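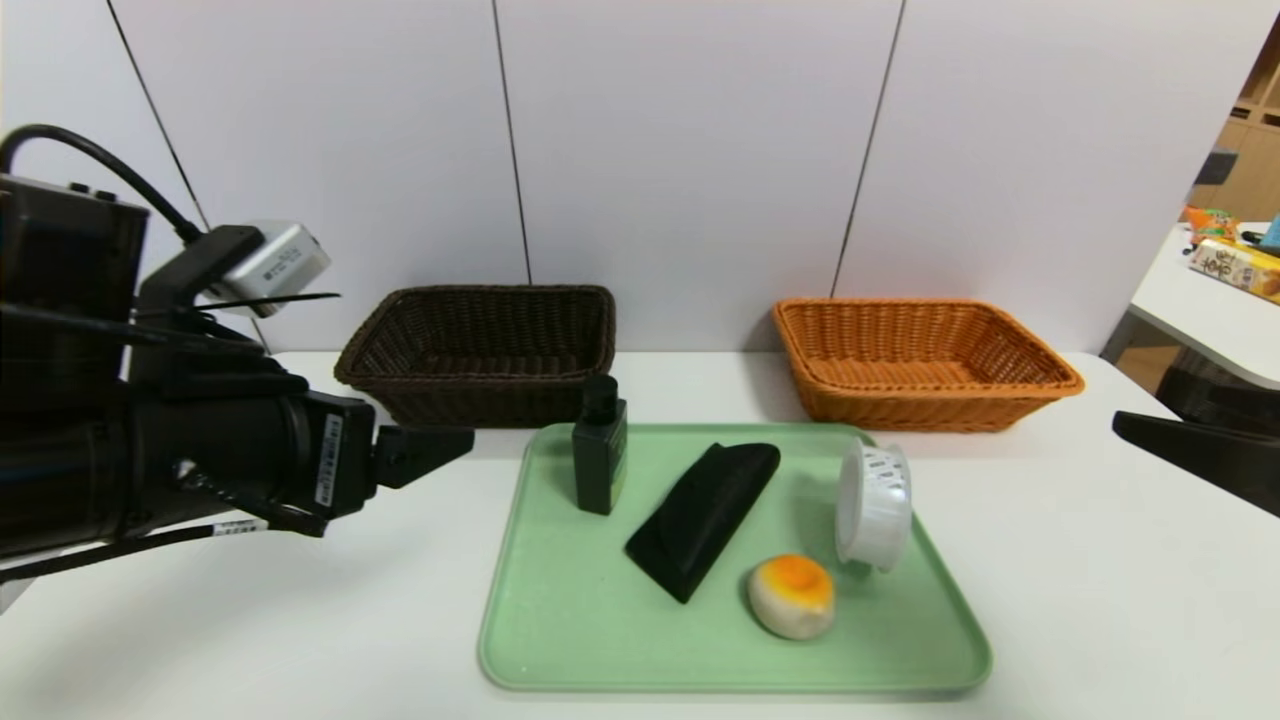 mossyporch wrote:
Count me in the basket camp too! I moved all my seed packets out of the shoebox in May and I'm never going back. Tall packets stand up on their own in a wicker basket, and you can flip through them like old records.

tindeck_tom wrote:
Welcome to the club! What size are you using? Mine are 8 inches deep and the big bean packets still flop over the front.

mossyporch wrote:
Mine are deeper than that, I think. I'd have to go measure. I put cardboard dividers between the months, so everything for early spring sits at the front and the fall greens are in back. It makes planting day so much more fun – I just grab the next bunch and go outside.

coldframe29 wrote:
I'm going to be the grump. Wicker lets in damp air, and damp air kills seed. I lost a whole season of onions storing them in an open basket in the mudroom. Glass jars with tight lids, in the coolest closet you have. Onion and parsnip seed barely makes it to a second year even when you treat it well.

mossyporch wrote:
Mudroom, though! Mine live in a hall closet that stays dry all year. I did a paper towel test on my oldest tomatoes this spring and got 29 sprouts out of 50. For seed that old I was thrilled.

coldframe29 wrote:
Tomatoes will sprout in a coat pocket. Try it with leeks and get back to me.

bristov_beans wrote:
You can do both, you know. I keep the fussy stuff (onions, leeks, parsnips, parsley) in jars and everything else in paper envelopes. Beans and peas I sort on a tray first so I can toss anything cracked or moldy before it goes away for the winter. It's my favorite chore of the whole year – radio on, pot of coffee, and a big pile of beans that I grew myself.
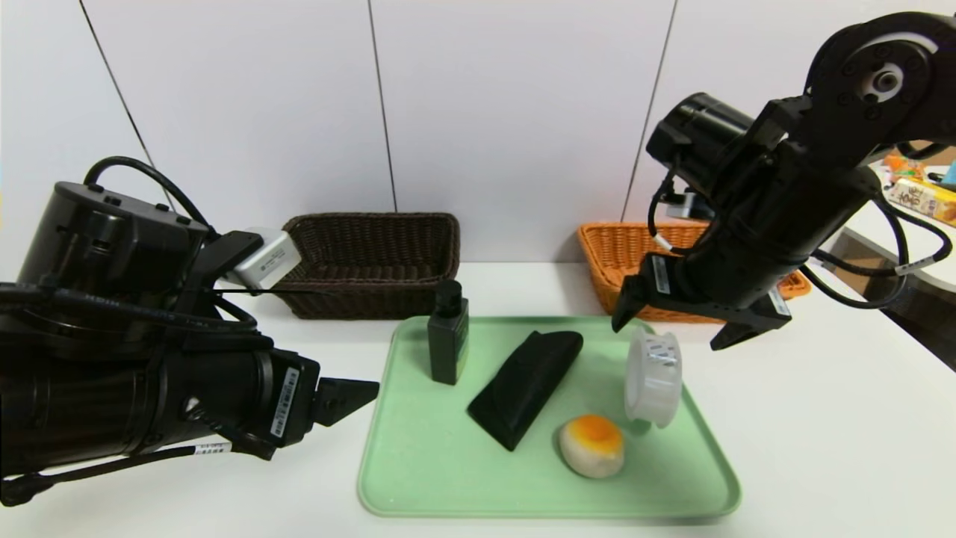 Small things on a green tray.

tindeck_tom wrote:
Oh, I love sorting night! What do you do about weevils? I found holes in my Vavell pole beans last winter and nearly cried.

bristov_beans wrote:
Freezer! Dry them until they shatter when you hit one with a hammer, then seal them up and freeze for a week. Let the jar come back to room temperature before you open it or you'll get water on the seed. And that Vavell is worth the trouble, it climbed right over my shed.

coldframe29 wrote:
Agree on all of that, especially the hammer. If it squashes, it isn't dry enough to freeze.

marchukgarden wrote:
Does anyone label by year or by variety first? I have 200 envelopes and my system is falling apart. I did it by color last time and now I can't remember what yellow means.

mossyporch wrote:
Variety first, then year in big marker in the top corner. That way you can see the old ones while you flip through, and you use those up before they fade.

marchukgarden wrote:
Perfect, doing that tonight. Also, if anybody near Bristov wants yellow mystery seed, I have plenty. Could be squash!

coldframe29 wrote:
I'll take some. I have spare jars.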